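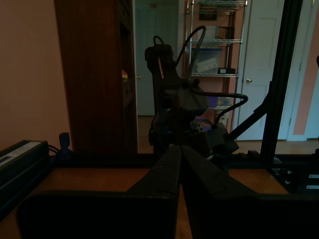
A robot arm with a looped cable standing on a tabletop.

Kutance is a series of printable coloring books for adults, drawn by the illustrator Wakana Nakajima and published by Witkowska, a small press based in Limholm. The series began as single pages given away at the Stollcombe craft fair and was later collected into bound volumes. Most designs show garden plants, kitchen herbs and repeating leaf borders.

Format

Each volume contains 100 line drawings, printed on one side of the sheet so that marker ink does not spoil the next design. Early printings used a thin cream paper that tore under heavy pencil work. It was replaced in the second volume by a heavier white stock. Digital editions are supplied at 600 dots per inch and may be printed at home for personal use - classroom copying requires a separate license.

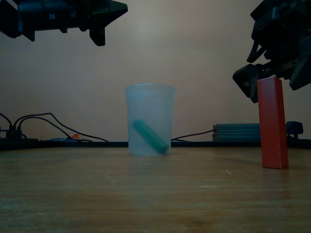
Line weight varies by volume. The first two books use a fine pen line throughout, while the third, edited by Azlan Lau, has thicker outlines and larger open areas intended for crayons. Lau also added a page of test squares at the back, a feature kept in all later printings.

Distribution

The first volume was sold by mail order in a run of 200 copies, with hand-numbered covers. A signed edition followed in June. Witkowska later reported total sales of 3431 copies for the series, excluding digital editions. Sample pages remain free of charge on the publisher's website.

See also: Adult coloring book; Botanical illustration; Line art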